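Morven Dow
3 Jun 2020

Desk supplies thread. I've been meaning to sort out the small stuff at the Prallville workroom since December and finally got to it this morning.

1/ The problem: pens and scissors end up anywhere. Drawer, windowsill, coat pocket, the box with the tape. Then somebody needs scissors and buys another pair.

2/ First step was to bring everything to the big table and spread it out. I don't sort inside a drawer anymore. You miss things and you stab yourself.

3/ Second step, test every pen. I use the back of an old envelope. Two lines and a scribble. If it skips after that, it goes in the trash. No "maybe it will warm up" pile. I had one of those for 4 years.

4/ Markers get the same test, but on cardboard, which shows a weak tip faster than paper does.

5/ What goes back in the pencil box is the everyday set. Pens, a marker, scissors. Anything else lives in the drawer.

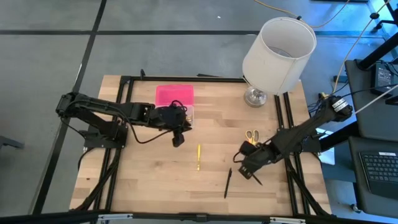
Table with the pink box open, pens and scissors still out.

6/ People asked about the box. It's a plain plastic one that opens out flat. I had a zip pouch from Privden before and the zipper gave out in 8 months. I also couldn't see what was in it without digging.

7/ Scissors: wipe the blades with a little rubbing alcohol if you cut tape. The glue builds up near the screw and that's usually why they feel dull. Let them dry open. I did this for years with dish soap and it left a film.

8/ Scissors go in the box first, flat against the bottom. Pens on top, all pointing the same way. If you put the pens in first, the handles sit too high and the lid won't close.

9/ Yellow things are easier to find on a wood table than black things. I've lost plenty of black pens in plain sight. Next time I order I'm getting more colors.

10/ Rissanen, the stationery place by the post office, still sells single pens, so you don't have to buy a pack to replace one. They were open till 2 when I went by. Call first, the hours keep changing.

11/ Someone will ask about labels. I tried the Plirnument label tape on the old drawer and it peeled at the corners. Masking tape and a marker has held up better for me and it comes off clean.

12/ Still to do: the drawer itself, rubber bands, and a coffee can full of paper clips. I'll add to this thread when I get there.

13/ Correction to 4, I meant the gray side of the cardboard. The shiny side smears and tells you nothing.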